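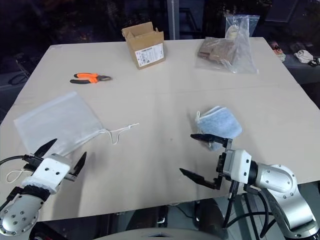 Packing and Labeling, Unit 2
Havley evening course
Instructor: Hằng Phan

Sort before you pack. Loose supplies go in the mesh drawstring bag, tools stay off to one side, and flat kraft stock stays in its clear bag until you need it.

A small corrugated box should be opened with all the top flaps up. Check the old label first – if it has a barcode, cover it completely or peel it off. Carriers scan whatever they find.

Used face masks are not packing fill. Throw them out.

Pull the drawstring closed and tuck the cord in before the bag goes in the box. A trailing cord gets caught under the tape.

For next time: read pages 38 to 41 and bring one small box from home.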